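4.3 Everyday care of the seat cushions

The Tulwood seat fabric is a fine flat weave. It wears well, but it picks up lint and can take on dye from new clothes.

1. Clear the seat before cleaning. Fold any laundry and put it away, and check down the gap behind the cushion for socks.

2. Vacuum with the upholstery nozzle on low suction. Work from the back cushion toward the front edge.

3. Press the rounded front corners back into shape with both hands.

4. Turn the seat cushion over once a month if your model has loose cushions. Fixed cushions (see the label under the seat) should be brushed only.

CAUTION: Do not leave damp clothes on the seat. Red, navy and black knits are the most likely to bleed, and a dye mark that has dried usually can't be removed at home.

Note: Folding on the sofa is fine with dry clothes. Close zippers first and lay them face up — metal teeth can pull threads in the weave.

5. For spills, blot with a white cloth and cool water. Mix 200 ml of water with two drops of dish soap if the mark stays. Test under the seat first.

6. Let the cushion dry fully before sitting on it. Keep heaters and hair dryers away from the fabric.

If a thread does pull, trim it level with small scissors. Do not tug it. Replacement covers can be ordered from Rirkstead using the number on the label.
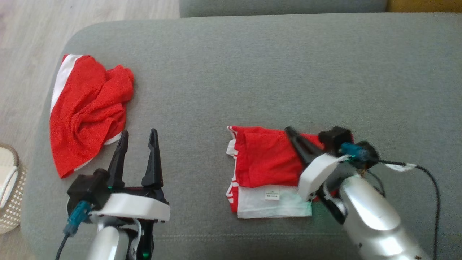

Covers taken off for washing should go back on while very slightly damp, with the seams lined up before the zipper is closed.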